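Brollton Household Robotics Club

The Brollton Household Robotics Club is a student club in the town of Brollton, best known for its yearly tidying contest, the Ladefoged Round. It was started by Larasati Mandagi, a shop teacher who had grown tired of robots that only pushed balls around a table and wanted her students to try the sort of chores people really do at home – picking up, sorting and putting away.

History

The club first met in a spare classroom with one secondhand arm, shared among so many students that most of them spent the evening waiting. Slamet Jugah, then in his last year of school, wrote a simulator called Zundau so that everyone could practice on the classroom computers, and it soon became the heart of the club. A gift of 3000 dollars later paid for better computers, and a sister club in Nondimville took up the same software.

Ladefoged Round

The contest is held each November and is open to both clubs. Teams write a program that steers a simulated arm through a set of furnished rooms, clearing small things from chairs, shelves and sofas. A perfect run is worth 1000 points, with points taken off for dropped items and for bumping the furniture. The highest score so far is 709, set by Vitória Patrício and Dewanti Hartono, who are fondly remembered for bringing soup for all the other teams.

Sofa rooms

The sofa rooms are the best loved part of Zundau and also the most grumbled about. Soft cushions leave little room for the fingers to close, and the items come in awkward shapes, some of them lying one over another. 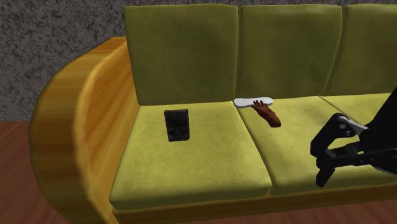

A sofa room in Zundau, with the open gripper at right and a brown model hand partly over a flat white item.

Syahrul Halim, who joined as a beginner, later rewrote the cushion shapes and put together the practice guide that new members still work through in their first weeks, usually in pairs and usually with a good deal of laughing.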